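Matheson House to Pack Away Clothing Store Ahead of Floor Repairs
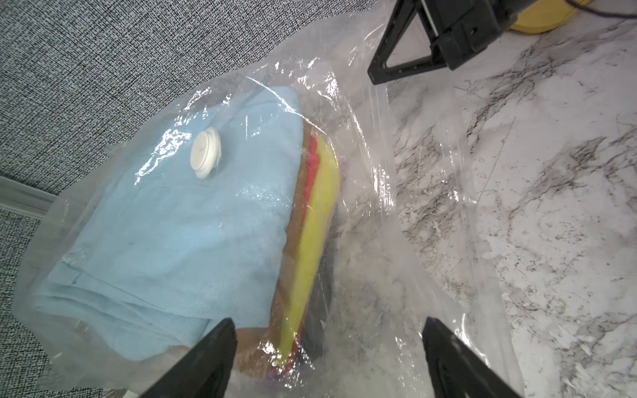
Folded garments in a clear vacuum storage bag at Matheson House.

Matheson House has begun packing its clothing store into vacuum storage bags ahead of repairs to the upper floor, the residence announced in April. The work will clear 2 storage rooms that have held spare and seasonal clothing for residents for many years.

The store contains roughly 600 garments, among them shirts, sweaters, work pants and winter coats. All are available to residents free of charge and are normally kept on open shelves. The shelves must be emptied before contractors can lift the floorboards, and the only space available during the repairs is a single closet on the ground floor.

"Our shelves take up two full rooms, and the closet is a fraction of that size," said Yung-ching Hsueh, who manages household services at the residence. "Bags that can be pressed flat allow us to keep the whole collection in the building. Otherwise a good part of it would have gone to an outside warehouse, and residents would have waited several days for anything they asked for."

Under the packing plan, clothes are laundered, dried overnight and folded to a common width before being placed in clear bags fitted with a valve. Air is then drawn out through the valve and the cap is closed. Clear bags were chosen over opaque ones so that staff can find an item by its color without breaking the seal.

Each bag will carry a paper label giving the size range and the type of clothing inside. Heavier fabrics are to be placed at the bottom of the stack and lighter ones on top. Leather, down and anything with a stiff collar or structured shoulder will be left out of the bags and hung on a rail in the ground-floor office.

Staff have been asked to leave several inches free at the open end of every bag. In a trial held over the winter, overfilled bags accounted for most of the seals that failed, and a number of them had taken in air again by the following morning. Bags will be checked once a week while the repairs are under way.

The main part of Matheson House dates from 1822, and the upper rooms retain much of their original flooring. An inspection last year found worn joists beneath both storage rooms and recommended that the load on them be reduced before any further use. Repairs are expected to take 7 weeks. Bedrooms, bathrooms and the dining room are not affected, although residents on the east corridor may hear noise between 9 a.m. and 4 p.m.

During the work, residents who need clothing may submit a request slip at the front desk. Requests received before noon will be filled the same afternoon. Those received later will be filled the next morning. Urgent requests, including clothing for medical appointments and job interviews, will be handled at any time the desk is open.

The residence will not accept clothing donations while the storage rooms are closed. Donors in the Pollby area are asked to hold their items until the store reopens. Bedding and towels are kept separately and may still be left at the side entrance.

Sorting has also given staff an opportunity to review the collection. Garments that are torn or badly faded are being set aside for textile recycling, and children's sizes, for which the residence has little use, will be passed on to a family center in Sirkosau. Ms. Hsueh said that sweaters and plain pants were the items most often requested last year, while formal wear was rarely taken.

When the rooms reopen, the shelves will be rebuilt along the load-bearing walls and the upper rows lowered by one foot so that they can be reached without a step stool. Winter coats and other out-of-season clothing will remain in vacuum bags on a permanent basis, with the contents exchanged each spring and fall. Clothing in regular demand will go back on the open shelves.

Bags emptied at the end of the project will be inspected and reused. Those with worn valves or punctures will be withdrawn.

Residents with questions about the temporary arrangements may speak with the household services office on the ground floor. Request slips are available at the front desk and outside the dining room.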